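Tags: manipulation, bimanual, data collection, how-to

Collecting two-arm demos on cluttered food tables: how we do it at Nirkley

Quick write-up, people keep asking. Covers the staged-prompt method from Halina Sobczak's notes plus what we changed. Assumes your arms are already calibrated and you've recorded at least one simple task. If not, do that first.

The idea in short. Normally one episode = one instruction. With staged prompts you cut the episode into short stages and each stage gets its own sentence, written while the operator is still at the controls. Policy trains on the stage sentence plus the last few seconds of head camera. Helps most where two objects sit close together and the policy dithers between them.

What you need
- two arms, parallel grippers, head camera
- dark mat, non-slip
- food with awkward shapes. Dried chillies and blueberries are good, one light and tangly, the other small and rolls
- Drustent (our logger) or anything that will timestamp a keypress

1. Set the table

Mat first, square to the desk edge. Bowl on the left, chillies next to it, punnet in the middle, bag on the right. Leave the chillies in a heap, don't tidy them. Tidy heaps gave us a policy that only liked tidy heaps.

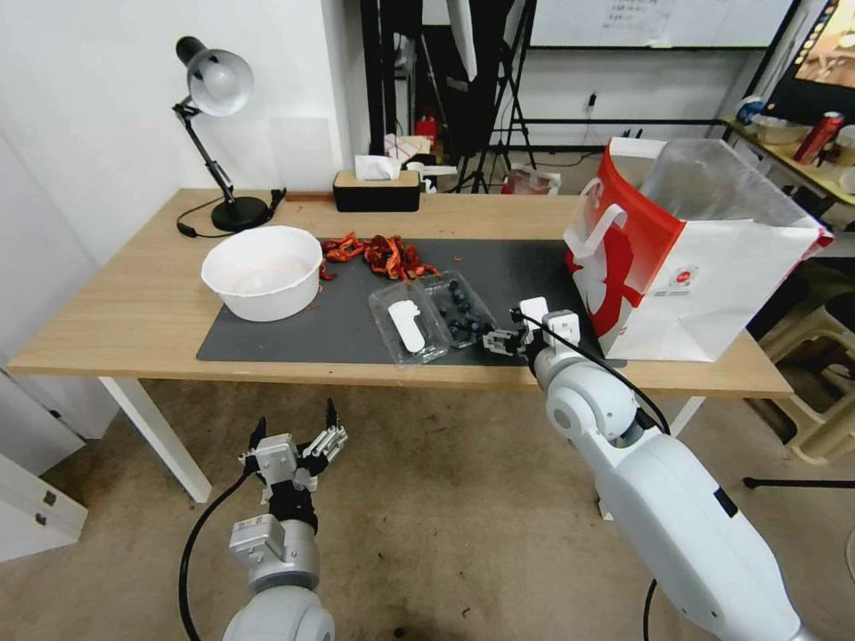
Leave the background alone as well. We tried a plain screen behind the desk for the first batch and the policy got noticably worse when it came down. Lamp, tissue box, whatever lives there, keep it. Small shifts between episodes are fine.

2. Write the stages before you drive

On paper. Keep the wording boring. Ours for the punnet table:

- move right gripper to the blueberry side
- move left gripper to the white piece
- lift white piece clear
- put white piece in bowl
- both arms home

One verb each if you can. "Lift and place" as a single stage was a mistake, the boundary ends up anywhere.

3. Drive and mark

Operator drives, second person presses the key at each stage change. Don't let the operator do both, the marks drift late. Press when the gripper STARTS the new motion, not when it arrives. Matters more than it sounds.

Go slow near the punnet. Come at it from low and from the front so the lid side doesn't catch a finger. Keep the idle arm open and still, parked in front of the table, otherwise it wanders and you get stages where the wrong arm is moving.
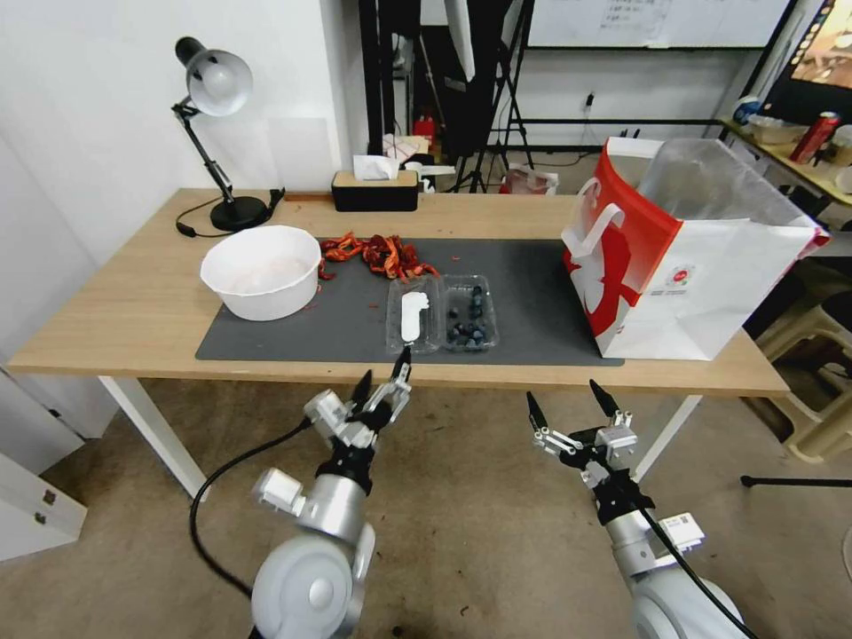 If you fluff a grasp, carry on and try again in the same stage. Recoveries are useful. Bin the episode only if something leaves the table or a cable snags.

4. Check the marks

Play back at double speed. Any stage under a second is nearly always a double press, merge it. Anything over 45 seconds, look at it, probably a missed key.

5. Train

Same config as the one-instruction runs. Only change is the text field and a 12 frame overlap either side of each mark. Without the overlap the arms pause at boundaries, looks awful.

What we got

103 episodes kept after checking. Held-out set was 96 trials on the same table with the heap and punnet shifted. Wrong-object reaches fell a lot compared with single instructions, final placement only improved a bit. Irnurwood ran the same recipe on their cutlery table and saw teh same pattern. Sumampouw had less luck but their marks were done after the fact from video, so not really comparable.

Known problems
- soft fruit gets squashed, cap the grip force
- chilli bits stick to the mat, brush off between batches or the policy starts chasing crumbs
- policy is fussy about wording, "white piece" and "white thing" don't behave the same. Pick one

Stage sheet template is in the shared folder, Halina has the older version with the longer prompts if anyone wants to compare.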